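About Jukar

Jukar writes control and perception software for small robot arms. We are a team of six in Hamilton, Ontario, and most of our customers are colleges, technical programs and small labs that already own an arm or have printed one and now need it to do something repeatable.

The company was started by Sidra Sethi and Danish Hashmi, who met while maintaining the motion code on a packaging line. Sidra looks after planning and control. Danish runs perception and the calibration tools. Everyone on staff does customer support, one Tuesday in every six, and the person who takes your call has usually written some of what you are calling about.

What we make

Culer is our motion planner. It takes joint limits, link geometry and a list of things to stay clear of, and returns a trajectory that hobby-grade servos can follow. It runs on an ordinary laptop with no graphics card.

Lyimo is the perception side. It finds the work surface, estimates where objects are on it and passes their poses to the planner. It needs one fixed camera, and supports 2 if you have them.

Sasberg is the logging and replay tool. Every command, servo reading and camera frame goes into one file that can be stepped through later. Our own regression suite replays 1820 logged runs before each release.

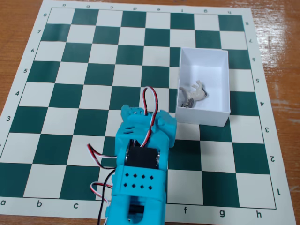
Calibration takes up more of our time than any other part of the software. A camera pose that is wrong by a few millimetres will spoil a grasp no matter how good the planner is, so we want a customer to be able to check it with things that are cheap and easy to replace. A roll-up chessboard is good for this: the squares give Lyimo a regular grid, and the letters and numbers in the margins let two people agree on a spot over the phone. The arm covers part of the d and e files when it reaches in from that side, and Lyimo has to solve for the board from the squares it can still see. An open white box set over the f and g files hides more of them, and a small toy animal lying on its side makes a less convenient target than a cube — legs stick out, and the outline changes a lot with viewing angle.

How we work

We release in May and again in the fall. Between releases we publish fixes as they are ready, with notes that say what changed and which settings are affected. Version 11 of Culer is the current one, and we support the version before it for a year.

Licences are per site. Colleges pay a reduced rate, and students may install everything on their own machines at no charge. Training is available at our office or yours.

For a quote or a trial licence, use the contact form and tell us which arm and servos you have.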